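11월 작업 노트 / 유리문 앞 팔, 깊이 필터와 플래너 쪽

오후 2시부터 씀. 어제 적다 만 것부터 이어서.

옥토맵에 또 유령 복셀이 떴다. 지난번에는 케이블 때문이라고 결론을 냈는데 (내가 그렇게 우겼다, 미안) 이번에는 케이블을 마스크로 다 가리고 돌려도 그대로 남는다. 위치를 찍어 보니 문 쪽이다. 유리에서 깊이 값이 통째로 빠지거나, 빠지지 않으면 유리를 뚫고 바깥 테라스 바닥까지 가서 찍힌다. 둘 중 하나면 차라리 편한데 프레임마다 왔다 갔다 하니까 맵이 깜빡깜빡하고, 플래너는 그걸 보고 멀쩡한 경로를 버리고 다시 계산한다. 로그를 보니 재계획 요청 한 번에 플래너가 거의 600 ms를 먹고 있었다. 그러니 팔이 움찔거리는 것처럼 보일 수밖에!

Vuvmont(우리 플래너 래퍼, 이름은 나도 아직 입에 안 붙음) 쪽에서는 충돌 맵이 조금이라도 바뀌면 무조건 재계획을 걸게 되어 있었다. 예전에 내가 그렇게 짰다. 그때는 안전한 게 최고라고 생각했고 지금도 그 생각은 같은데, 팔에서 한참 떨어진 문 너머 복셀 하나 때문에 궤적을 통째로 갈아엎는 건 좀 심했다. 그래서 조건을 바꿨다. 현재 궤적이 쓸고 지나가는 부피를 여유를 두고 부풀린 다음, 바뀐 복셀이 그 안에 들어올 때만 재계획. 밖이면 맵만 갱신하고 그냥 간다.

코드는 Hultemden 저장소의 sweep-check 브랜치에 올려 둠. 아직 머지하지 말 것. 부풀리는 값이 하드코딩이라 부끄럽다.
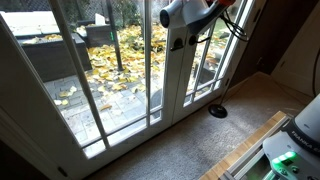
유리문 처리

문 자체는 센서로 보려고 하지 말고 그냥 정적 충돌 물체로 박아 넣기로 했다. 문 두 짝을 얇은 판 하나로 퉁치고, 손잡이는 튀어나와 있으니 작은 상자로 따로. 창살은 모델에 안 넣었다. 처음에는 창살까지 하나하나 만들까 했는데 (한 시간 날림) 어차피 유리도 창살도 팔이 닿으면 안 되는 건 똑같다. 판 하나면 충분하다.

대신 판보다 바깥쪽에 있는 점은 전부 버린다. 포인트 클라우드를 베이스 좌표계로 옮긴 다음 문 평면의 법선 방향으로 부호만 보면 되니까 계산도 거의 공짜다. 바깥에 낙엽이 저렇게 두껍게 깔려 있으니 점이 찍혔다 하면 오돌토돌한 바닥이 한가득 올라오는데, 그게 필터 한 줄로 싹 사라지는 걸 보니 속이 다 시원했다.

주의할 점 하나. 이 필터는 문이 닫혀 있다고 가정한다. 문이 열린 채로 돌리면 안쪽으로 들어온 문짝은 모델에 없고, 바깥에서 오는 건 아예 안 보인다. 실행할 때 인자로 문 상태를 넣게 해 놨고, 안 넣으면 노드가 안 뜬다. 귀찮아도 그냥 넣으세요. 나중에는 자동으로 확인하고 싶은데 뭘로 할지는 아직 모르겠다.

역광과 노출

오후에는 바깥이 너무 밝아서 RGB 쪽도 골치다. 자동 노출이 바깥에 맞춰 버리면 실내 작업대 쪽이 시커메지고, Bárány(물체 검출 노드)의 점수가 훅 떨어진다. 오늘은 노출 측정 영역을 작업대 쪽으로 옮겨서 다시 녹화했다. 바깥은 하얗게 날아가지만 어차피 그쪽은 안 쓴다. 눈으로 보기에는 검출이 훨씬 덜 깜빡이는데, 숫자로 비교하는 건 아직 안 했다. 같은 시간대 로그끼리 비교해야 의미가 있을 것 같아서 일부러 미뤘다.

참고로 노출을 고정값으로 두는 것도 해 봤는데 구름이 지나갈 때마다 망한다. 측정 영역만 바꾸는 쪽이 낫다.

케이블 마스크

팔 끝에서 늘어진 케이블 고리는 자기 필터에 안 잡힌다. URDF에 없으니 당연하다. 지금은 손목 링크에 넉넉한 캡슐을 붙여서 그 안에 들어오는 점을 통째로 지우는데, 6번 관절이 많이 돌아간 자세에서는 케이블이 캡슐 밖으로 빠져나온다. 캡슐을 더 키우면 정작 잡아야 할 물체까지 지워 버리고, 줄이면 케이블이 장애물로 남고... 관절 각도에 따라 캡슐 위치를 조금씩 옮기는 방법을 생각 중이다. 케이블을 팔에 바짝 묶는 게 먼저라는 의견도 맞다. 그것도 할 거다. 그래도 소프트웨어 쪽에 여유가 있어야 묶는 방식이 바뀔 때마다 고생을 안 한다.

오늘 돌려 본 것

sweep-check를 켜고 같은 bag을 다시 재생해 봤다. 문 쪽 복셀 때문에 걸리던 재계획은 없어졌고, 일부러 궤적 한가운데에 가짜 상자를 넣었을 때는 제대로 걸렸다. 이건 꼭 확인하고 싶었던 거라 기분이 좋다. 상자를 부풀린 부피의 경계에 살짝 걸치게 놓으면 걸렸다 안 걸렸다 하는데, 히스테리시스를 넣으면 될 것 같다. 들어올 때는 바로 반응하고, 나갈 때는 몇 프레임 기다리는 식으로.

실기에서는 아직 안 돌렸다. 재생으로만 본 결과니까 너무 믿지 말 것.

시각화 도구 Drolludau에도 손을 좀 댔다. 원래는 버린 점이 화면에 아예 안 나와서 필터가 뭘 하는지 알 수가 없었는데, 이제 이유별로 색을 다르게 해서 보여 준다. 문 바깥이라 버린 점, 캡슐이 지운 점, 거리 초과. 진작 할걸 그랬다. 색 조합이 촌스럽다는 건 나도 안다. 바꾸고 싶으면 설정 파일에서 바꾸면 됨.

아, 그리고 재생하다가 포트 2036이 이미 쓰이고 있다고 죽으면 이전 시각화 서버가 안 내려간 거다. 나는 이걸로 오늘만 두 번 헤맸다. 프로세스를 직접 죽이고 다시 띄우면 된다. 종료 처리를 고쳐야 하는데 신호를 어디서 삼키는지 아직 못 찾았다.

다음에 할 것

부풀리는 값을 파라미터로 빼기. 속도에 따라 달라지게 할지는 실기에서 느리게 돌려 보고 결정.
경계 히스테리시스.
문 평면 다시 맞추기. 지금 값은 줄자로 잰 거라 각도가 살짝 틀어져 있을 수 있다. 문틀에 마커를 붙여서 제대로 잡을 것.
노출 바꾸기 전후 로그로 Bárány 점수 비교, 같은 시간대끼리.
손목 캡슐을 관절 각도에 따라 옮기는 실험. 일단 표 하나 만들어서 보간하는 걸로 시작.

5시에 빛이 죽어서 녹화는 그만둠. 오늘 bag은 공용 디스크의 glassdoor 폴더에 넣어 뒀고, 앞쪽 두 개는 노출 바꾸기 전 거라 이름 끝에 old를 붙여 놨다.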